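How to budget for a first tabletop robot arm without running out in September

I've bought arms for two teaching shops and one very patient makerspace now, and every time the arm itself was the easy part of the money. It's the other stuff that gets you! So this is the order I do things in, with the mistakes left in.

Step 1. Write down the one job.
Before you open a single catalog, write one sentence: what gets picked up, how big it is, how heavy, and where it goes. Mine was "small block, off a table, into a tray." If your sentence has an "and then" in it, chop it off and save it for next year. The sentence decides your reach, your payload and your gripper, and it keeps you from falling for a bigger arm (I have fallen for bigger arms).

Step 2. Get quotes for the whole setup.
I asked Praltum and Fagundes for the same package in writing: arm, gripper, wrist camera, power supply, table clamp, cables, shipping. Praltum came back cheaper by a mile until I noticed there was no clamp and no camera bracket on it. Once I added those, the gap was $40. Ask for spare fingertips on the quote too. Mine were $6 each with the order and a good deal more once shipping went on top later.

Step 3. Spend real money on the boring surface.
My first budget had zero dollars for the table, which was dumb. You want something heavy that doesn't wobble when the arm stops fast. A plain light top helps the camera a lot, and a decent lamp is worth having as well. I put $305 aside for table, top and lighting and used nearly all of it.

Step 4. Pick your gripper from your sentence.
Two simple fingers will do for blocks and boxes. If you're handling fruit or bags or anything squishy, look at soft fingers and expect to replace them. Check the opening width against your biggest object and leave yourself some slack on both sides, or you'll spend your evenings nudging things straight by hand.

Step 5. Practice with cheap objects first.
Foam or plastic cubes in strong colors are great for this and cost next to nothing. Get the camera view sorted before you get the motion sorted: the object should stand out from the table, and you need to see a fingertip and the object together. 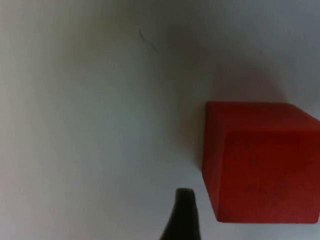
Gilmar Sampaio wrote in to say I'm still lowballing the software side: he paid for the Avlow license up front, then found the renewal was per seat, and with 4 seats it ate the money he'd set aside for a second gripper. He'd get the year-two price in writing before signing anything.

Fair point, and I've added a line for it. Which brings me to:

Step 6. Keep a second-year column.
Next to every item, write what it costs again next year. Licenses, fingertips, cables, maybe a service visit. Cidar will give you a maintenance price if you ask by email, but it wasn't on the web page when I looked. If the second-year total makes you wince, buy the smaller arm now.

My spreadsheet is just three columns (item, this year, next year) and a notes box for who quoted it and when the quote runs out. Do fill in that last bit. I let one lapse over lunch and had to start the whole email chain again.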